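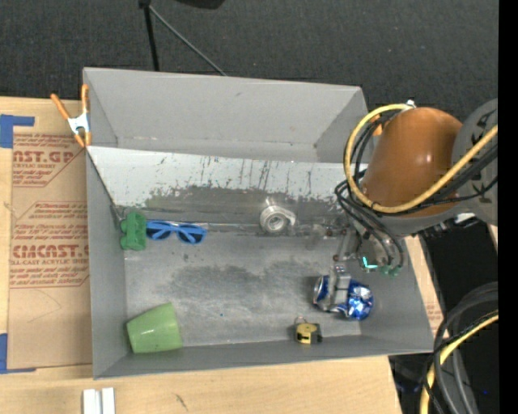 Grey bin on the light table, 1st May, with the sloping panel in.

Bin and panel, second round of notes

Carrying on from the February page, where I got as far as fitting the panel and then ran out of things to put in. The bin is the large one we had from Skanby. The small one is back on the shelf with the lid on and I don't plan to use it again for this; anything longer than a hand ended up jammed corner to corner.

What I want out of this page is a settled list of objects for the mixed bin, with a word on each about how it behaves on a slope and on the flat. Reda Chraibi wants the list for the Jakari work and has asked for ordinary things only, nothing made specially, nothing that costs much to replace.

The panel

Still the same pale one. It has picked up a lot of dark streaks and scratches, and the lower part has worn to a darker grey. I thought about turning it over and decided against it. A clean face would be slicker and then the February notes wouldn't compare. The floor of the bin is scuffed too, with the dark smudge near the middle. I went at the smudge with washing-up liquid and then with white spirit and it is the same as before, so I'm leaving it.

If anyone does replace the panel, write the date on the back in pencil and put the old one behind the cupboard. Don't throw it out.

The objects

Sunglasses, blue. They want to lie with the frame spread out and they stay put like that. Folded, they behave like a different object, so I have written them down twice, once open and once folded. The lenses are already marked and I have stopped wiping them. Keep.

Green moulded thing. Came out of the toy box, I have been calling it the lump. The notches make it useful because it presents a different outline every time it is turned. It will stand up against the left wall at the foot of the panel, which I didn't expect to like but do, as it gives us one upright item among all the ones lying down. Keep.

Tape, the silvery-grey roll. Sits at the low part of the panel with the open core facing up. The flap has come loose on one side. I stuck it down twice with a thumb and it lifted both times, and Reda says leave it, a loose end is what a roll of tape normally looks like in a drawer. Fine. Keep, but it must not be used as tape. There is a separate roll by the sink for that. I have written this on the whiteboard as well.

Cup, light green plastic. Goes in on its side. Rolls in an arc if it gets a nudge, as you'd expect from the taper, and comes to rest wherever a wall stops it. Near left corner is a good place for it. I'd like a second cup of the same kind in case this one splits. The Nepia catalogue has them in packs, but a pack is 20 and we have nowhere to put the rest. Will ask in the kitchen first.

Can, blue and silver, crumpled. This is the one that will need replacing most often. Aluminium gets flatter each time it is squeezed and at some point it isn't a can any more as far as these notes are concerned. My rule for now: if it still has a round end and a dented body, it stays. If both ends have gone, it goes in the recycling and we crush another. Rinse before crushing, please, and let it drain upside down on the rack overnight. The bin smelt of syrup for most of February.

Tape measure, the small yellow and black one. There is a thin loop at the top that catches on things. I was going to cut it off and haven't. It hooked the lining of my pocket on the way over from the bench, which is the sort of thing I'd like to see it do in the bin as well. Not to be borrowed for measuring. Weighed it on the kitchen scales, 200 g with the loop, but the scales only go in steps of 5 so don't lean on that figure.

Small clear items. Undecided. They are very hard to pick out against the grey metal once they are down on the floor of the bin, even standing over it. I don't mind having one hard thing in the mix but I would want it written on the sheet each time, or it will get left in when the bin is emptied. Reda would rather drop them altogether.

Tried and taken out

Wooden clothes peg. Came apart at the spring.

Wool sock. Sheds, and the fluff sticks to the panel.

Glass jar, empty. I took this out myself before anyone had to ask.

Bar of soap in its wrapper. The wrapper tore and the panel was greasy for the rest of the day. Whole bin had to be washed and dried before I could go on.

Playing cards, loose. They lie flat on the floor and stay there.

Layout

No fixed positions. I tried drawing a plan for where each thing should start and it made the whole lot look like a shop display. Tip them in from the tray, low down, then only move something if it is resting on the rim or has gone out of reach under something else. Tape measure last, being the heaviest for its size, otherwise it shoves the sunglasses along.

The table needs nothing under the bin. I had a rubber mat there for a while and it left a mark on the wood, which has mostly come off with a damp cloth. Check the carpet at the end of the day as well. It is dark enough to lose small things in and I found a washer there that I had been hunting for since the Sona job.

To do

Second green cup.
Spare cans, rinsed, 2 or 3 in the box under the table.
Type up the list and send it to Reda, with the open and folded sunglasses as separate lines.
Ask whether the clear items are in or out and then stop asking.
New lid for the tray, the old one has a crack across the corner.
Find out who has the kitchen scales. They were on the bench when I started this page and they aren't now.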